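Water resistance figures and what they leave out

A dial marked 100 metres is read by most buyers as a depth. It is a test pressure, applied to a new watch in still water with the crown closed. The watch sold over the counter meets it. The same watch four years later may not, and the dial still says 100.

I think the figure should be printed on the guarantee card with a test date beside it, and taken off the dial altogether. Heltbridge did this with its Mostyn field watch and was criticised in the trade for it. Dilwyn Howells argued that customers would take a blank dial as a sign of poor sealing. Some will. They can read the card.

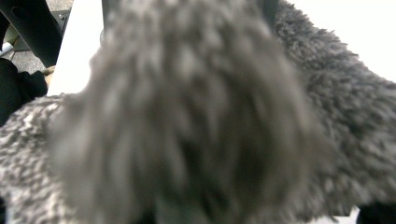
Grey fur, shaggy and curled on the right.

Gaskets are the weak part. The rubber takes a set under load, dries out, and is seldom replaced when a battery is changed at a kiosk. A fresh case back gasket costs very little. A pressure test takes a few minutes on a bench unit, and any shop that opens cases ought to own one.

The usual objection is that divers' watches rated to 300 metres have margin to spare. They do when the seals are sound. A worn crown seal leaks at the depth of a washbasin whatever the rating. Rhydian Llewellyn wants a yearly test for anything worn in water, and I would go along with that for screw-down crowns. For push-pull crowns I would not swim at all.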